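Exam light flickers on the lowest setting, normal?

We put a Sistico exam light in our clinic and I love it, so bright! On the lowest of its 2 settings it flickers.
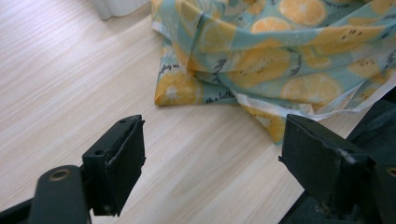

Citrus print fabric on wood

Ronja Skjelbred
Great lights! Check the dimmer first. Ours is 60 Hz and never flickers.

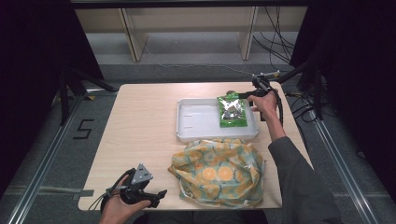

Joaquín Ocampo
Dimmer, yes. Swap the driver too, part 3391, easy job!

Agnes Viklund
no idea but following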